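Household Textiles, Unit 4: Caring for Table Linens
Course notes, K. Jaunzems
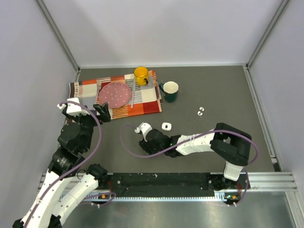 Last unit covered fiber types. Now we move on to washing, drying and storage, and most of what follows depends on knowing the fiber before you start. Read the care label first. If the label is missing, treat the piece as the most delicate fiber it could be.

Sorting

Table linens go in four piles: white cotton and linen, colored cotton and linen, synthetics and blends, and anything with trim or handwork. Printed and woven patterns that mix strong colors with white or cream belong in the colored pile, even if most of the cloth is pale. A placemat with red and orange blocks next to cream is a typical case. Test for bleeding on a back corner with a damp white rag.

Stains

Grease: dish soap, worked in from the back, 7 minutes, then rinse.
Red wine and berries: cold water at once. Do not rub.
Candle wax: chill, scrape with a plate edge or a dull knife, then blot between paper towels with a warm iron.
Egg and milk: cold water only. Hot water sets protein.
Coffee and tea: cool water, then white vinegar diluted by half.

Washing

Fill the drum loosely. Crowded linens come out creased along the same lines each time, and the fibers break there first. Sturdy cottons may be washed warm. Linen blends get a short spin.

Shrinkage

Cotton that was not preshrunk loses length mostly in the first wash. In the class sample, a runner cut at 160 cm was measured before and after. Write your own results in the margin, along with the water temperature. Agnese Bite has the spare worksheets.

Drying and pressing

Dry flat or over a wide rail. Press linen while still damp, wrong side first, then right side if you want a sheen. Thick placemats tend to curl at the corners. Pin them square on a towel and let them dry that way.

Storage

Roll long pieces on a tube. Stack placemats flat, no weight on top. Avoid plastic bags and bare wood shelves. Refold anything folded at least twice a year, on new lines.

For next time: bring one stained cotton item and read the Brimari handout, sections 2 and 3.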